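How to Set Up a Shared Room with a Brick Half Wall

February

By Cremilda Damasceno

A brick wall that stops partway up and turns to white paint is common in converted buildings. It looks good bare, and it causes trouble as soon as people need to work in front of it. Shelves are hard to hang, chairs rub against it, and mortar dust ends up on anything stored at the bottom. These steps use furniture that stands on its own, so there is no drilling.

You will need a tape measure, a soft brush, a vacuum with a hose, a damp cloth, felt pads and masking tape.

1. Clean the wall first

Move everything out from the brick. Brush from the top course down, then vacuum the floor along the bottom. Do the ledge last with the damp cloth, folding it to a clean side as you go. Don't wet the brick itself. Old mortar goes soft and leaves a gray film that takes two more cleanings to get off.
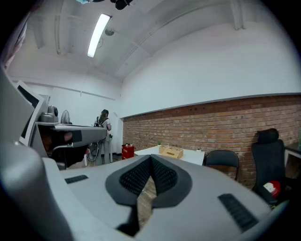
If the mortar sheds sand every time you touch it, stop and have it looked at before you put anything against it. A clear masonry sealer will hold light dusting. We used one from Trollow at the Ellgate building and it dried without a shine. Try it on a low corner first and leave it overnight.

2. Mark out the table

Keep the table 30 inches from the nearest walkway and leave a hand's width behind it. Tape the outline on the floor and walk past it a few times. Open any doors and cabinets that swing that way. If you have a fire extinguisher, draw a second outline in front of it and leave that space clear. Nothing goes there, including bags.

White tabletops brighten a room with dark brick, but they show every pencil mark. Wipe them on Friday before people leave.
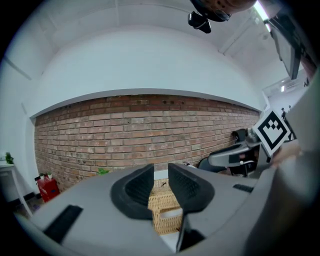
Vol. 2, No. 2

3. Choose what stays on the table

Give the table one basket and one box. The basket takes small things people pick up during the day. The box takes papers and anything tall. If a thing fits in neither, it belongs in a cabinet.

Wicker is kind to a painted top as long as the bottom is smooth. Run your palm over the underside and clip any sharp ends. Csizmadia sells a divided basket with a flat base, and Wateck has a plain one that costs less.
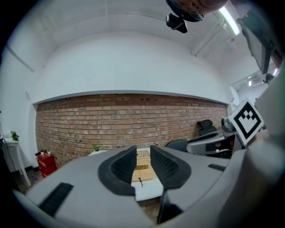

Lighting comes next, and it is worth doing before the chairs go in. Sit at the table after dark with only the ceiling lights on and look for glare on the white surface. A long fluorescent light up on a white ceiling spreads evenly enough for sorting and writing, though it can show up in any screen mounted high on the wall. Tilt the screen down a little at a time until the reflection goes. If the table still feels dim, add a lamp at the end away from the door.

4. Place the chairs

Put the low-backed chair nearest the table and the tall one farther along. Tall backs are the ones that scrape brick, so set them forward and stick felt pads wherever the back could touch. Check the casters for grit before you roll a chair over a wooden floor.
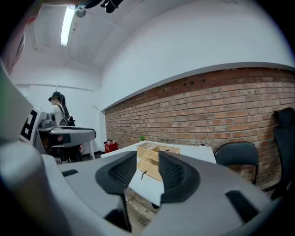
Plants can go at the far end of the table, in pots with saucers. Keep them small. Turn them each week, and lift the saucer when you do to check for water rings.

5. Finish the floor

Gather loose cables along one wall and tie them every couple of feet. Vacuum once more, then pull up the tape. If it leaves glue behind, rub it with a little cooking oil and wipe with soapy water.

Leave the room alone for a week before you buy anything else for it. Note which chair keeps getting moved and what gets left on the table overnight, then shift the basket or the chairs to suit.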